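Handheld grippers cut the cost of teaching robots everyday jobs

Researchers at the Plinolus laboratory in Bridport have reported that a robot can learn simple table-top tasks from movements recorded by people, with no robot present during the recording.

The team's method uses a pair of handheld grippers, one for each hand. A person carries out a job with them, such as taking paper cups from a stack, and the position of both grippers is logged throughout. The recordings are then used to train a control program for a two-armed robot fitted with similar fingers.

The group collected more than 2000 recordings over the winter, covering four tasks. Cup handling was chosen as the main test because nested paper cups tend to stick together and are easily crushed – a problem that has troubled earlier systems trained on far fewer attempts.

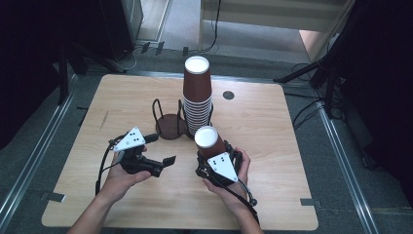

In trials finished in February, the robot was given 64 attempts at each task, with the objects put in a slightly different place every time. It did best at picking up single items and worst at jobs where both arms had to work close together. The team says most failures came in the last few centimetres of a movement, when the fingers met the object at a poor angle.

Recording by hand was also quicker. People using the grippers got through a task three times as fast as operators steering the robot arms from a distance, according to the report, and new users needed only a short practice before their recordings were good enough to keep.

The work was paid for by the Fundberg programme, and the robot arms were supplied by Diekmann. The laboratory plans to release the recordings later this year, along with drawings for the grippers. A further round of tests will look at whether the same training works on a robot with longer arms – something the present results do not cover.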